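Folding knitwear demos – keep the ones with a half-bunched start?
Posted by Halima Mohamedi, Tuesday

I'm putting together a set of folding examples with two hand-held grippers, one in each hand, all done on a bed. We have 3,731 clips so far and 2,237 of them are towels and T-shirts, which went fine. Knits are slower. The piece I'm on now is mustard yellow with an open lace band, and the fingertips sometimes land right on the lace. Should I throw out clips where the piece starts bunched up, or where I grab it twice? Also, does a patterned bedspread hurt? Ours has flowers stitched all over it, white on white.
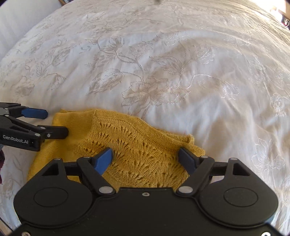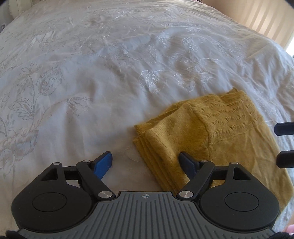
Yellow knit on the bed, bunched in the first picture and folded in the second.

Idrisa Kaijage
Keep the bunched starts. If every clip begins with the piece laid flat, the model learns flat and nothing else. We made that mistake on the Makori set and had to go back and record more. A second grab is fine too, as long as you finish the fold. What I would drop is any clip where you stop to talk or put a gripper down halfway.

For the lace, try to take hold on the plain knit next to it. Leave in the few where you don't.

Abílio Abreu
bedspread is fine, just change it now and then. I use 4 different covers

Halfdan Kjærgaard
Mostly agree with Idrisa, but mark the double grabs in your notes so you can pull them out later. I trained once with them and once without – the difference was small for towels and larger for sweaters. Check the sync between left and right before you record any more. Mine drifted over a long session and I lost a whole afternoon of clips.

Last updated: February

Related
Left and right clips out of sync
How long should one folding demo be?
Zundix export stops at 3,715 clips
Socks: pair first or fold first?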